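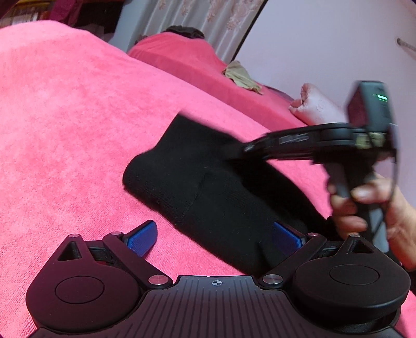 Kit corner: two weeks with the Wumo hand-held pair

Quick one this month, the print deadline moved up and I'm writing this between two other things. Several of you wrote in after the March issue asking about hand-held grippers for recording household jobs, and whether the Wumo pair is worth the money or the wait. We had a set on loan from Gultby, who handle sales and repairs for it. It goes back soon. Notes below in the order I scribbled them.

What's in the case: two grippers, left and right. Two recorders that clip on top. A charger with two bays. Spare finger pads in a little zip bag. A printed card with the setup steps, and a sheet of stickers that I've already lost. No arm, no base, nothing that moves by itself. You squeeze, the fingers close, the recorder logs it. The software comes as a download and wants an account.

Price is 206 a month on the rental plan, minimum two months, deposit on top. You can buy outright but Gultby only quotes for that by email and our quote hadn't come by the time I wrote this. Will put it in next issue if it shows up.

Setup

Card says twenty minutes. Closer to that than I expected, for once. Charge both, clip on the recorders, wave the pair around in front of something with a bit of pattern in it so the tracking settles, then open and close each hand all the way a few times so it learns the range. Do this again if you swap pads. I forgot twice and had to throw out a morning.

The one step that trips people up is pairing left with right. They have to be switched on within a few seconds of each other or each thinks it's alone. There's a light. Watch the light.

Feel

Heavier at the front than you'd think from the photos on their site. Fine for the first stretch. After 30 minutes my wrist wanted a break, and I'm not precious about my wrists. The handle is upright, a good full-hand grip, and the squeeze is smooth right through. No click, no notch. Small hands in our group found the reach to the trigger a bit long. There is a shorter trigger listed as an accessory, we didn't have it.

Each hand is wide across the back, much wider than your own, and you notice it the moment you work near a wall or get the two of them close together. We clacked them constantly on day one. Less by day four. You learn to come in from the sides.

Soft things

OK so this is what most of you asked about. Rigid stuff, cups and boxes and so on, almost any gripper manages. Fabric is where they fall apart, and bedrooms are full of fabric. So most of our hours went on small dark knits, a few crumpled cloths, and beds with plush covers on them, pink ones as you'll see. Dark knit on a thick pile is a mean test. The item sinks in, the edges are hard to find, and the fingers would just as happily take a pinch of bedspread as the thing you're after.

The blue pads are the good part. Fine texture to them, soft enough to give a bit. They catch a single layer if you come in low and nearly flat. Come in steep and you get cover and cloth together. Best method we found: one hand holds down, the other takes the corner, then lift slow. With a cloth that's spread out loose, start at whichever corner is squarest and forget the long edge for now.
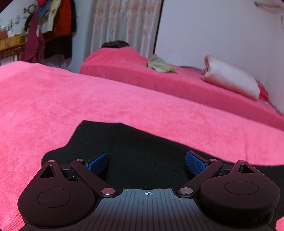

What the recordings look like

Pretty decent. Wide view, so you see the fingers, the thing you're working on and a good chunk of room behind it. Which brings me to privacy. The wide view takes in EVERYTHING. The far bed, whoever's in it, the clothes on the wall, the shelf. Ask the whole household before you start, and I mean ask, don't mention it in passing. The software has a blur tool for faces but it runs after upload, and I would like it to run before. Told Gultby so. They said it's on the list.

Straight lines bow near the sides. Expected with a lens this wide, and the software corrects for it if you tick the box. Fast moves smear. If you're swinging one hand across to help the other, the one that's moving goes soft in the other's view, so slow down on the handover. We set ourselves a rule of a full breath before every grasp and the clips got better straight away.

Storage is up to 200 clips per recorder before it wants emptying. Emptying is slow. Do it over lunch. The progress bar lies.

Jobs that worked for us, roughly easiest to hardest: picking up a bundled knit and setting it down somewhere else. Moving a pillow (two hands, dull, very reliable). Gathering a crumpled cloth off a cover. Folding something small in half. Folding it again. The second fold is where the trouble is, the bundle gets thick and springy and wants to unroll on you while you reposition. For practice I'd start with the item already rolled, off to one side, both hands open and clear of it, and just approach and back off a dozen times before you try to pick anything up. 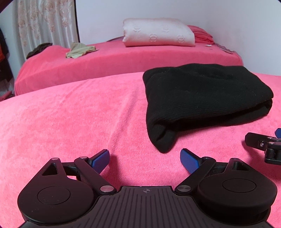 Can you use just one hand of the set if the other is out for repair?

The software accepts single-hand sessions, but you have to choose that when you create the session and you can't change it later. Gultby will also send a loaner while yours is away, if you're on the rental plan.

Things that bugged us

Lint. Good grief, the lint. The pads hold on to fibers from anything fuzzy and the grip goes off after an hour or so of knits. Sticky tape pulls it out, a damp cloth just mashes it in. The card doesn't say a word about this and it should.

Cables. If you run them off wall power instead of the batteries you've got cables trailing over the work, and they will find their way into your clip. Use the batteries. Ours ran down quicker than we were told, but a charge over coffee was enough to keep going.

The account thing. Every recorder needs to be signed in seperately and it forgets you after an update. There were two updates while we had it.

Also the case. Lovely foam, terrible latch.

Thick bundles are better than I'd feared though. Once you've got several layers together the fingers seem happier than with one thin edge, and you can stand the whole fold up on end and look at what you've got before deciding where it goes.

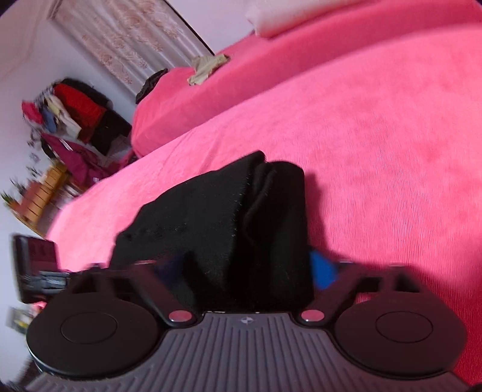 Only watch how hard you squeeze at that point. The log records finger opening and has no idea about force, so a gentle hold and a death grip on something squashy can end up with quite different numbers for what feels like the same job. Agree on a squeeze between you if there's more than one person recording. We marked ours with a bit of tape on the trigger, low tech but it did the trick.

Compared with the Collonmont

A few of you own the older Collonmont single, so, quickly. The Collonmont is lighter and the trigger is nicer. Its pads are harder and it's hopeless on towels. One hand only, ever, no pairing. If you mostly record table-top stuff, stay where you are. If you want laundry, bed making, anything that really needs two hands, the Wumo is the one I'd rent. Rent, mind. I wouldn't buy at this stage with the software changing every few weeks.

Spare pads are 20 a set from Gultby, left and right the same. We wore through nothing in two weeks but one corner was starting to lift, so order a set with the kit and save yourself the second shipping charge.

Trying it out

The set stays at the Penrose room until the end of the month. Sign the sheet by the door, half a day at a time, please put both batteries back on charge when you leave. Bring your own fabric, the odder the better. Fleece, ribbed knits, anything with a hood. If you get a clean second fold three times running I'd like to know how, write in and it'll go in the next issue along with the purchase quote, asuming we have it.

Settings file we used is in the shared folder under Wumo, the newer of the two. Ignore the one called final.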